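A robot that learns its way around old computers, one lesson at a time

By Rosine Hamel
19 September 2018

FLANDPORT - I have taken apart exactly one desktop computer in my life, and I had screws left over when I put it back together. So I was feeling a little outclassed when I walked into the Drirell workshop on the east side of town and watched a robot gripper poke around inside a tower case like it had been doing this for years.

It hasn't been. It started in the spring, and it still gets plenty wrong, which Drirell's people will cheerfully tell you before you've got your coat off.

Drirell is a small company that wants to teach robot arms to help with repairing and stripping used computers. The project is called Drakadard (I asked where the name came from and got three different answers). Right now the crew is in the long, slow part of it, which is gathering examples. A person steers the arm through a job, the cameras and the joint sensors record everything, and the recording goes into a big pile that the learning software will chew on later. They call each recording an episode. As of this week the pile holds 1,646 of them, and Killian Barbier, who runs the collecting side, would like it to be a lot bigger.

"We had a party at 1,000," he told me. "It was cake and then back to work. I think the cake was on the table for ten minutes."

I'd pictured somebody typing commands. What really goes on is much more physical. The operator sits at a bench holding a pair of handles, and the arm copies what the handles do. Squeeze, and the fingers close. It looks easy and it is not! They let me have a turn on a practice case and I spent most of it bumping the side of the drive cage while Huguette Besnard, one of the regular operators, said encouraging things. She does this 3 afternoons a week and she can get the fingers down between two cables without touching either one. My best attempt was thrown out, and I don't blame them.

Besnard used to fix office machines for a living, and she says the hardest part has been slowing down. If she does a job in her usual quick way, the software gets a blur. If she goes too slowly, it learns to dither. "You want to move like you're showing your nephew," she said. She also talks to the arm while she works, mostly to scold it.

Each session has a written task sheet, and the sheets are pickier than I expected. One will ask for an approach to the memory slots from the left. Another wants the same approach from the right, with the case turned a bit. Then the lights get changed and they do it again. A system that has only ever seen one computer under one lamp gets confused when either of those changes, Barbier says, so they keep moving things around on purpose. The cases are all secondhand, and most come from Riviere, the repair shop over by the station, where Pascal Bouvier sets aside anything he can't sell. He drops them off in his van and usually stays to watch. He was there on the day I visited, leaning on a shelf and offering opinions on everybody's technique.

I liked hearing about the failures best. The team keeps bad episodes as well as good ones, as long as somebody has marked what went wrong. Missed the connector, pushed too hard, lost sight of the part. Corentin Chevalier does most of that marking, sitting with headphones on and going through recordings one after another, and he told me a clearly labeled mistake can be worth more to him than a perfect run. He has a soft spot for the episodes where an operator goes wrong, backs off and fixes it, and he wishes he had more of those. Apparently people are too proud and hit stop.

Chevalier is also the one who frets about the camera view. The camera on the wrist rides along with the gripper, so the fingers are always in the way of something. You get used to it, he said, in the same way you stop seeing your own nose. What bothers him more is glare. Bare metal panels bounce the light straight back, and a shiny corner can wash out just the spot he needs to look at. They've tried moving the lamps, and they've tried cloth over the lamps. Besnard wants to try turning them off and opening the blinds, and that argument was still going when I left.

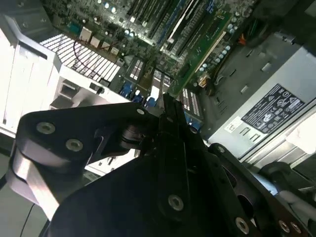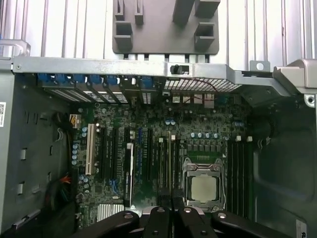 Two wrist-camera views of open desktop cases at the Drirell workshop.

So when does any of this turn into a robot that does the work alone? Barbier wouldn't give me a date, and I did push. The plan is to freeze the collection in December, train on what they have and see how the arm manages on a case it hasn't met before. He expects it to be clumsy. The first goal is modest, just reaching the right part of the board and stopping there. Unplugging a cable comes later, and screws come a good while after that (I felt better about my leftovers when I heard this).

Bouvier is not worried about his job, by the way. He figures he'll have to be retired a long time before an arm can deal with a stripped screw and a customer at the same moment. But he'd love something to handle the dull end of it, the cases that come in by the stack and have to be gone through one at a time on a Friday when everybody wants to go home.

Drirell is looking for 2 more part-time operators to get through the fall. You don't need any background in robotics, and Barbier says some of the steadiest hands he's had came from people who sew. You do need patience and a free afternoon or so each week. Training takes a morning, and you'll spend most of it bumping into things, if my turn was anything to go by. Anyone interested can stop by the workshop and ask for Barbier, or leave a note with Bouvier at the Riviere counter.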